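Gastum Makers' Newsletter
November 29, 2022

Link bars are back on the table

If you were at the August open day you'll remember the big lattice arch that Gizella Gulyás put together with the kids, and you'll also remember that we ran out of link bars well before it got to the height she wanted. Well, the new batch is coming along beautifully! Gizella has redrawn the bar from scratch, the printers in the Yeoman Room have been going most evenings, and we're now up to 220 finished pieces out of the 300 we planned.

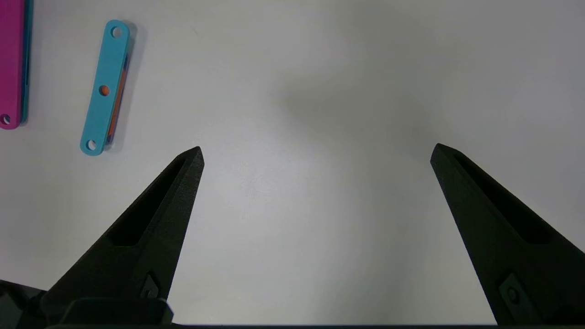
The old bars were printed in whatever filament was left on the shelf, so every set came out a different colour, and sorting them at pack-up was a slow job. For the new batch we chose a few bright colours and stuck to them. I'm so pleased we did — the cyan stands out wonderfully against a pale tabletop, and a stray bar should be much easier to spot at the end of a session. (The old mixed ones are still fine to use. They live in the tub marked Zorik, after the first thing anyone built with them, which was meant to be a dragon.)

A few people have asked what you can make with a piece as simple as this, and my answer is nearly anything that folds, swings or stretches. Two bars and a peg give you a hinge. Four make a square that squashes flat into a diamond, and once you've pushed one of those back and forth a few times it's very hard to put down. Add a fifth bar corner to corner and the whole thing goes stiff, and I've watched grown adults undo that last peg and put it back in over and over, grinning. Join a row of crosses through their middle holes and you've got a lazy tongs, good for pinching biscuits off someone else's plate.

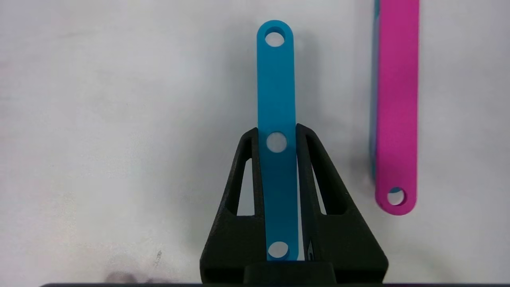 Anikó Kiss has been writing up build cards to go with the set. She has 18 drafted so far, starting with the hinge and finishing with a walking creature she calls the Skurnomeck — six legs, a crank, and a gait like somebody crossing hot sand. I had a go at it last week and it took me most of an evening, partly my own fault for putting one pair of legs on backwards. Anikó is keen to hear from anyone who'd try the cards with children under 10, especially the early ones, where she's still fiddling with the wording.

Pegs are the one thing we're short of. The new ones need to be a snug fit but still turn freely, and the first lot were too tight for small hands. Gizella has a slightly slimmer version ready to print. If you have a printer at home and can spare it for a night or two, she'll send you the file and a sample bar to test against. Leave your name on the sheet beside the Yeoman Room door, or catch either of them at the next build night.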